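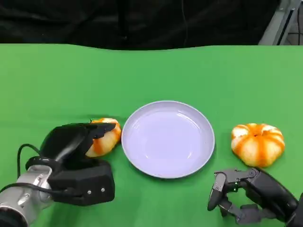 By Kaja Kivi
October

Every fall my family drives out to the coast for the last beach week of the season, and every fall I come home with a car full of sand, salt and damp towels that smell like low tide. After plenty of bad years I finally have a routine I love! The first thing I do, before a single bag gets unzipped, is set a plain white plate on the table for all the little finds: shells, sea glass, that one pebble my son swears is a shark tooth. White shows up every grain of sand and every crumb of dried seaweed, and a raised rim keeps it all off the table. By this time of year there's usually a little striped pumpkin sitting next to it too, so the shells get to be part of the fall display.

Shake towels outside, and let them dry completely before you shake them. Wet sand clings like glue, dry sand just flies off. Then wash them cool, with half your usual detergent and a cup of white vinegar in the rinse. Skip the fabric softener, it makes towels worse at drying you.

Swimsuits and rash guards want a soak in cold water the same evening. Twenty minutes in the sink is plenty. Roll them up in a dry towel and press (don't wring!), then dry them flat in the shade.

Wetsuits are a bigger job. I hang mine over a fat wooden hanger, folded at the waist, inside out first and then right side out once the lining is dry. A little candle wax rubbed on the zipper teeth works wonders if it's gone stiff with salt. My neighbor Hayley Parsons uses a bar of soap and says it's just as good.

For the car, baby powder on sandy feet before anyone climbs in. It's magic, the sand brushes right off. If it's too late for that, go over the mats with a stiff dry brush before you vacuum, and you'll get so much more out.

Coolers get wiped down with a spoonful of baking soda in some 800 ml of warm water, then left open overnight with the lid propped on a wooden spoon. Don't forget the drain plug! I rinse mine under the tap and put it back in the next morning.

Masks and snorkels go in a bowl of warm water with a drop of dish soap, and the fins just get hosed. Store fins flat or they'll curl by spring.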